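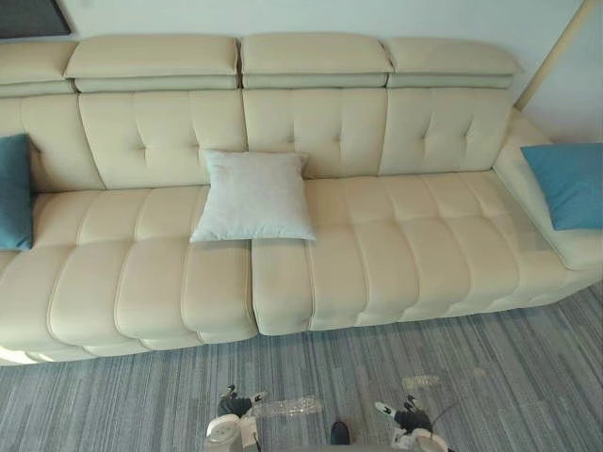
The cream sofa at the Solport open day, with one white pillow and two teal ones.

Household Tips: Sofa and Pillow Care
Last updated: October
Reading time: 2 minutes

Members of the Household Advice Service attended the Solport open day, where a two-armed robot was shown at work in a furnished living area. The demonstration was led by Anitha Panicker. The following advice draws on her remarks and on questions from the 18 visitors present.

Lift a throw pillow by both sides. Pulling at one corner strains the seam and shifts the filling. The robot is programmed to use a two-sided hold, and the same hold is recommended at home.

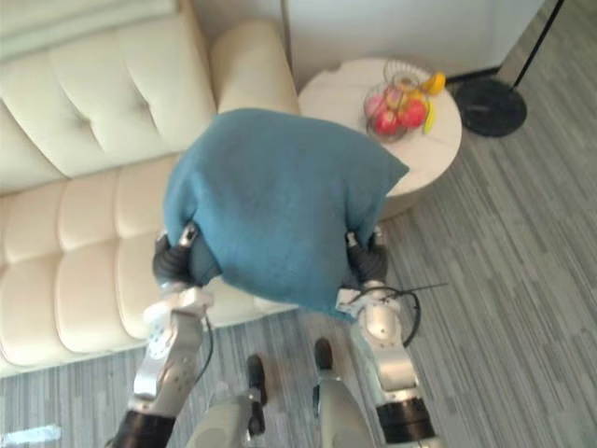
A teal cushion held at both edges over the seat.

Tufted backs collect crumbs around the buttons. Remove all pillows before cleaning and use a soft brush attachment on low suction. Channel-stitched seats should be brushed along the stitching. Wipe smooth upholstery with a barely damp cloth and dry it at once. Test any cleaner on a hidden spot first and wait 20 minutes.

Floor space was discussed at some length. Raimonds Strazds advised clearing the approach to the sofa before any work begins, whether by a person or a machine.
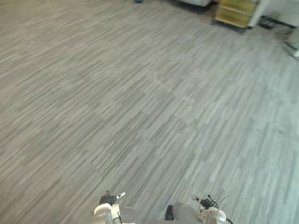
Cords should be routed along the wall and small items picked up. Visitors with striped or streaked carpet were reminded that such patterns hide pins and buttons, and that a slow pass by hand is worthwhile before vacuuming.

Return pillows last. Set the base of each one on the seat, lean it against the back, and plump it from the sides. Pillows left on an armrest tend to slide off.

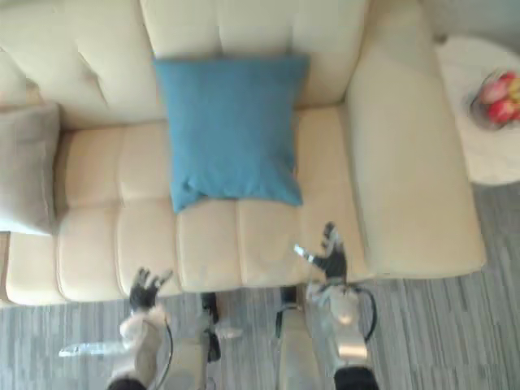 Teal pillow against the backrest, with both robot hands near the front of the seat.

A second session is planned for 4 p.m. at the Stunmont hall. Places may be requested from Thenmozhi Kurian.

Contact the Household Advice Service | Copyright Household Advice Service | Back to top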